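ロールトップのリュックを背負って出かけると、改札の前で必ずもたつく私です。くるくる巻いた口をほどいて、財布を出して、また巻いて……。それでもあの形が好きで、もう三つも持っているんですよね。で、そのうちいちばん出番の多い「Keveck」を作っているのが、小さな鞄メーカーPritmontのヘツェマニ・トラパレ(Getsemaní Tlapale)さん。四月に工房へお邪魔して、二時間の約束が気づけば夕方になっていました。

最初に聞いたのは、やっぱり巻く口のことです。なんでファスナーにしなかったんですか、と。

「付けた試作もありますよ。あそこの棚の上に」とトラパレさん。指さした先に、紺色のくたっとしたのが載っていました。「便利でした。便利だったんですけど、荷物が少ない日に格好悪いんです。上がべこっとへこんで、元気のない犬みたいになる」

元気のない犬! これは笑いました。私の通勤リュックがまさにそれです。

Keveckは口を全部伸ばすと36リットル入って、巻けば半分くらいの大きさに見えます。重さは484グラム。手に持つと軽いのに、生地を指でつまむと意外と張りがあります。使っているのはDoltexという織物屋さんのナイロンで、最初の打ち合わせでは断られたんだそうです。

「注文の量が少なすぎたんです。うちが欲しかったのは一反か二反。向こうは、その量だと機械を止めて糸を掛け替えるだけで一日終わるって。それはそうですよね。だから、よその会社が頼んだ色の残りを分けてもらうことにしました。初期のKeveckに妙なからし色があるのはそのせいです」

そのからし色、私が持っているやつです。狙った色だと思って買いました。そう言ったら「狙ったことにしておいてください」と真顔で返されました。

肩ベルトの話はかなり長くて、正直ここに全部は書けません。トラパレさんは市販のリュックを買ってきてはベルトを外し、自分の型紙に縫い付けて近所の坂を歩く、というのを繰り返していたそうで、納得のいくカーブになるまで7年。えっ、7年ですか、と聞き返してしまいました。

「ずっとそればかりやっていたわけじゃないですよ。合間にトートも作りましたし、修理もしていました。でもベルトだけは、できたと思うと冬が来るんです。コートを着ると全部変わるでしょう。厚みが出て、脇のところが当たる。春に戻ると今度はゆるい。あれには参りました」

ああ、わかる。十二月になると調節のひもを探して手が背中をさまよう、あれですね。Keveckは調節ひもの端に小さな輪が縫ってあって、手袋のままでも指が引っかかります。ここは地味に助かっています。

途中でコーヒーを淹れてもらって(マグの取っ手にもナイロンの切れ端が巻いてあって、熱くないんです)、話は金具のほうへ。横のポケットに一か所だけファスナーがあるんですが、ここはBaláž製です。歯が少し大きくて、引くとじじじっと低い音がします。

「音で選びました。冗談みたいですけど半分は本当です。残りの半分は、スライダーだけ交換できること。ファスナーって、歯より先にスライダーがだめになることが多いんですよ。開いてしまって閉まらないっていう相談は、うちではまずスライダーを見ます」

修理に戻ってくるリュックは年に約200個。自社のものも、よその会社のものも受けているそうです。多いのはベルトの付け根のほつれと、底の角の擦り切れ。底の角は自転車に乗る人のがひどいらしく、前かごに斜めに突っ込むからだと見ています。私も前かご派なので黙っていました。

長持ちさせるコツも聞いてみました。洗い方とか、しまい方とか。

「洗うなら浴槽で、ぬるま湯で、手で押すだけ。洗濯機はやめてほしいです。背中のパッドが寄ってしまうので。干すときは逆さまに、口を全開にして。しまうときは巻かないでください。折り目のところだけコーティングが早く傷みます」

……巻いてしまってました。三つとも。帰ってすぐ押し入れから出して、今はハンガーに掛かっています。

もう一つ、どうしても聞きたかったのがパソコンの入れ場所です。Keveckには専用の仕切りがなくて、レビューでもよくそこを言われているんですよね。私もスリーブに入れて放り込んでいます。トラパレさんはちょっと困った顔をして、それから引き出しを開けて、フェルトの袋を出してくれました。上にボタンが二つ付いていて、リュックの背中側の内ループに留められるようになっています。

「まだ売っていません。ボタンが肩甲骨に当たるって妻に言われて、位置を直しているところです。使わない人には最初から付いていないほうがいいと思うんです。仕切りって、パソコンを持たない日も場所を取るし、重さもあるでしょう」

週末の旅行にも使う身としては、これは大賛成。着替えを丸めて底に詰めるときに、あの仕切りがいつも邪魔なんですよ! 発売はいつですかと三回聞いたんですが、三回とも「坂を歩いてから」でした。

帰り際、からし色の私のKeveckをひっくり返して底の角を見てもらいました。片方がだいぶ薄くなっていて、月曜に送ってくれれば当て布をしますよ、とのこと。当て布の色は選べるそうです。

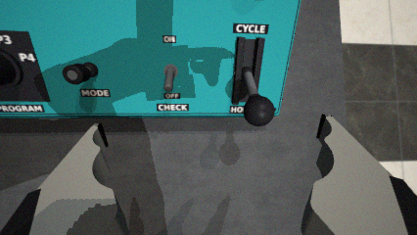

で、色なんですが、同じからし色はもう残っていないので、紺か、くすんだ緑か。二晩悩んで緑にしました。戻ってきたらまた書きますね。

お問い合わせ | © 鞄とわたしの往復メモ | ページの先頭へ戻る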